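Soft things on hard tables: caps, cloths and where they end up
Speaker notes, Zutcombe, November session

Before starting
Handouts are on the chairs. Ask people at the back if they can hear. Water is behind the lectern. Total time is 40 minutes, with the last 10 for questions.

Opening
Thank Hạnh Đỗ for setting up the room.
Say what the talk covers: small fabric items in shared work areas. Caps, wiping cloths, gloves, the odd scarf. It does not cover uniforms or anything that goes to a laundry service.
Ask for a show of hands. Who has a cap on a table at work right now that they could not name the owner of? Wait for the hands. Move on, no comment needed.

Why fabric is harder than tools
A screwdriver has one shape, so a marked spot on a board works. A cloth has a different shape every time it is put down. A cap has a shape but people set it down whichever way their hand happens to be turned.
Most storage advice is written for hard items. When we first did the Esia stockroom, we gave cloths a shadow board with outlines. It lasted until lunch. Tell the lunch story if time allows, otherwise skip.

The count
Tài Bạch and Khôi Phí went through the lost property log at Skandon. 1,083 entries. Almost 34 percent were fabric. Caps were the largest group within that, then gloves.
Repeat the number slowly, people write it down.
Point out that the log only has what was handed in. Things that stayed on a bench are not in it.

Cloths
Decide first whether a cloth is in use or put away. These need two different places. An open tray on the table is fine for the one in use. Put-away cloths go folded in a closed box under the table or on a shelf.
One cloth to a tray. With two in there, people start treating it as a bin.
A cloth in use does not need to be folded. Thắng Tạ disagrees with me on this and will probably say so from the second row. His point is that a folded cloth shows its clean side. Fair, but in our trials at Bortolotti folding was the first thing to stop, and after that the tray itself got ignored. I would keep the tray and let the folding go.
A tray with a low or cut-out front is easier than one with four full sides, you can get your fingers under the cloth.
Damp cloths get spread over a rail until dry. Pass around the sample rail here.

Caps
Caps want a hook. If there is no hook, they want their own patch of table with space between one and the next, so that a brim is not pushing on another crown.
Do not nest them unless they all belong to the same person. Nesting saves room but you have to handle every cap to get to the bottom one, and people don't like that.
Crown up or crown down – either is all right for a day. For longer storage, crown up over something round, or the front panels fold in. Show the folded one from the bag.
Labels go on the inside band. A laundry marker on light bands, a sewn tag on dark ones.
Faded caps get thrown out by mistake more than new ones. Ask before you bin one.

The table itself
Hậu Ninh's rule, which I have borrowed: leave the middle for work, keep the sides for things that stay. Plants, bottles and trays go to the sides or the back. Anything fabric left in the middle at the end of the day goes to the hook or the tray.
Check once, at 5 p.m. A morning check as well was tried and dropped.

Next two slides. Leave each one up while people look, then take questions. 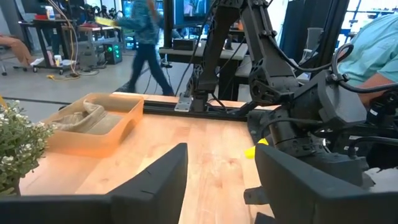 Cloth in the orange tray, on the left, with the plant beside it. Caps are on the next one.
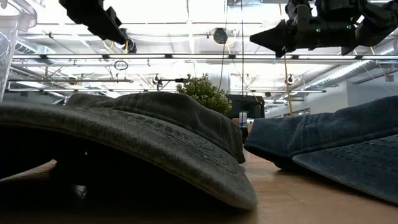

How should I wash a cap that has gone out of shape?
Wash it by hand in cool water with a little mild soap, and leave the brim flat while you do it. Rinse, press the water out with a towel and don't wring it. Then set it over a bowl close to the size of a head and let it dry there overnight. If the brim has a cardboard insert, as many older caps do, keep the brim out of the water and wipe it with a damp cloth.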